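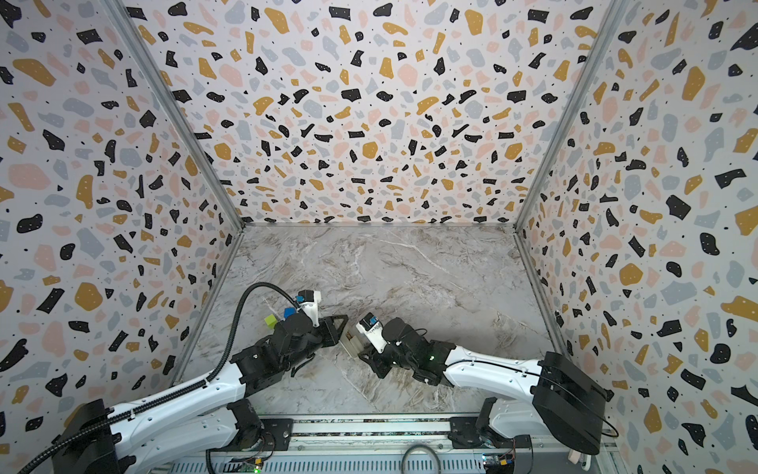
Skaltmont Terrazzo Wall Covering

Item 843
Sold by the roll
Pattern: large and small chip, off-white ground

Skaltmont is a printed wall covering with a terrazzo pattern. The chips are black, mustard yellow, pale pink and light grey, with fine black and white specks between them. The shapes are irregular and the sizes are mixed, so a large mustard or black chip will stand out here and there on any wall.

The same paper can be used on every wall of a small space. It works with plain metal trim at the corners and along the floor line, and it sits well next to a grey marble pattern such as our Walterum panel, sold separately.

Hanging

Walls should be clean, dry and smooth. Fill holes and sand them flat before you start. Paste the wall, hang the first length against a plumb line, and brush from the middle out to the edges. Cut into the corners with a sharp blade. Corner posts and edging go on after the paper has dried overnight.

Order all rolls at one time and check that the batch numbers match. The ground color can shift slightly between batches.

Care

Wipe with a damp cloth and mild soap. Do not use scouring pads or bleach. Adhesive tape may lift the print.

Samples and orders

A sample sheet can be mailed on request. It shows only part of the pattern, and the biggest chips may not be on it. For large walls, ask for the full-width sample, which has to be returned.

Orders are packed at our Zolutholm warehouse. Unopened rolls can be returned within 106 days. Cut rolls cannot be returned.

Trade accounts: Yolandi Pretorius
Samples and returns: Kasun Dissanayake

Related items
Walterum marble-pattern panel, grey and beige
Mokoena corner post, aluminum
Mokoena floor edging

Page updated 2019-11-22. The next delivery of Skaltmont is due in December.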